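Shelters should stop asking for a fenced yard

When I applied for my second dog, the form had 34 questions. Question six was whether I had a fenced yard. I typed no, and the next page thanked me for my interest. There was no place to explain and no phone number to call. I had owned a dog for 13 years by then, in the same apartment, and he had died old and fat on a good bed.

I think the fence rule does more harm than good, and I think most shelters that still use it know that.

I understand where it comes from. People who work intake see dogs hit by cars and dogs that got loose the first night in a new home. A fence sounds like the answer. You can check for it with one question, and a volunteer who is going through a stack of applications at 9 p.m. can sort by it. But a fence tells you very little about how a dog will live. Plenty of dogs with a big yard are let out in the morning and let in at night, and that is their day. They bark at the mail truck, dig along the posts and get bored. A dog in a third-floor apartment has to be walked, whatever the weather, because there is no other way for him to go out.

The Wondolstead shelter, where I finally got Hokeo, dropped the rule four years ago. Yichen Jiang runs adoptions there, and I asked her how it had gone. She told me they had placed 168 dogs in homes without a yard in the first two years, and that the return rate was the same as for homes with one. The dogs that came back mostly came back for the usual reasons. Somebody moved, somebody had a baby, the old cat would not have it.

What changed was who applied. She got more renters, more nurses and bus drivers, more retired people who had sold the house. Some of them took dogs that had been sitting there for months. Hokeo was one of those. He is a brown hound mix with one bad ear and he had been in the same kennel since November. Three families with yards had met him and passed.

I don't want to claim that every dog can live anywhere. A young husky in a studio with someone who works ten hours a day is a bad match, and a shelter should say so. Some dogs panic in elevators. Some can't stand hearing people through the wall. Those are things you find out by talking to the person and knowing the dog, and that takes time. I know shelters are short on it. A phone call of 15 minutes is still cheaper than keeping a dog for another season, and Wondolstead manages it with a small staff.

There is also the money side. Putting up a fence where I live costs 2000 dollars at the low end, and that assumes you own the ground under it. The adoption fee plus shots plus a crate came to a little under 400. If the rule is fence or no dog, then it's a rule about income, and I would like to see shelters admit that on the form.

The people who get turned away don't stop wanting a dog, either. My neighbor was refused twice and then bought a puppy from an ad, paid cash in a parking lot, and spent the first month at the vet. The puppy is called Lü and she is fine now. But a shelter dog lost that spot, and whoever placed the ad made a sale.

If a shelter wants a question six, I would suggest asking who will walk the dog, when, and what happens when that person is sick. My own answer is twice a day by me and once by my sister, who lives two blocks over. Hokeo goes out at 6:30, again after lunch, and then the long one in the evening down to the Flilen bridge and back. He sleeps through most of what is left.
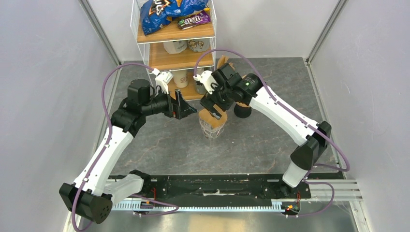 A yard would be nice on icy mornings, I'll give the other side that. I'd use it for the first trip of the day and he would still need the other two. When I drive past houses with good fences and see a dog standing alone at the gate at noon, I wonder what the form asked those owners after question six, and whether anyone read the answers.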